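Plornley member ledger, branch export

Filed under: Co-op banking > Data & records
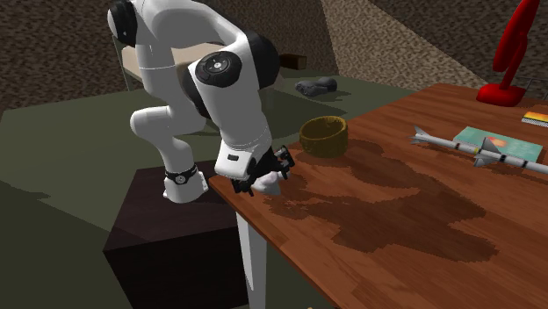 Read this before you load anything. Short version: one CSV per branch, one row per loan account, pence not pounds, and the date columns are a mess in the older ones. Long version below.

What it is

Loan and savings records from the Plornley Savings and Credit Co-operative, put together for the merger talks with Mamitari. Both boards wanted the same numbers in front of them and kept turning up with different ones. So this is the agreed set. Member names, addresses and phone numbers stripped out before it got to me. Member IDs are replaced with a made-up key, same key across all files so you can still join.

Covers 947 loan accounts. Savings accounts are in there too but only if the member also had a loan. If you want savings-only members ask Emiliano Ulloa, he has that extract and it's a different shape.

Files

loans_ekwueme.csv - Ekwueme Road branch
loans_market.csv - market branch, incl. the old school counter
savings_joined.csv - savings side, both branches
codes.txt - what the status codes mean, READ THIS
notes_hl.txt - my notes, patchy

Columns that cause trouble

member_key - text, keep the leading zeros. Excel eats them. Import as text.

principal_p - amount lent, in pence. Someone always forgets.

opened - day/month/year in the market file, year first in the Ekwueme one. Haven't fixed it, the auditors want it as exported.

status - single letter. A active, C closed, R rescheduled, W written off. There's also an X, which was used at the market branch for loans moved over from the seed fund. Treat X as A unless closed is filled in, then treat as C.

arrears_days - blank does not mean zero. Blank means the branch didn't report it. Zero means zero. I've had this argument twice.

guarantor_n - how many guarantors. Max is 2 under the current rules, older loans can have more and thats fine, leave them.

fee_p - flat 500 on every small loan, i.e. a fiver. Bigger loans go by the fee table in codes.txt.

Where it came from

Ekwueme Road runs on Rultimetti, so that was a straight export. Market branch was still on the paper ledger plus a spreadsheet until September, and those rows were typed in by hand. I checked 50 of them against the ledger pages. Found a handful of swapped digits in principal_p, fixed, and one loan entered under the wrong member, also fixed. Didn't check the rest. Assume there are more.

Known problems

- duplicate rows in loans_market.csv where a loan was rescheduled, old row and new row both kept. Use the latest opened date per loan_id
- interest_rate is yearly at Ekwueme Road, monthly at market. Yes really
- savings balances are month end, loan balances are whatever day the export ran, so they wont tie up exactly
- a few closed dates are earlier than opened. Left alone, flagged in notes_hl.txt

What you can use it for

Portfolio totals, arrears by branch, checking the merger paper. Fine to quote totals in board papers. Not for scoring individual members and not for chasing anybody. Dont send it outside the two societies. If a lender asks for it, point them to the board secretary.

Changes

1 March 2024 - X code explained, fee column added, Ekwueme file re-exported with the missing loan_id values
Before that - no log kept, sorry

Corrections to Hendrik Leemans, loans desk. Put the file name and the loan_id in the message, otherwise I can't find it.

2 comments | 0 shares

Recent in this section
Mamitari share register, read me
Status codes: old and new side by side
How to export from Rultimetti without losing the zeros
Dividend worksheet, market branch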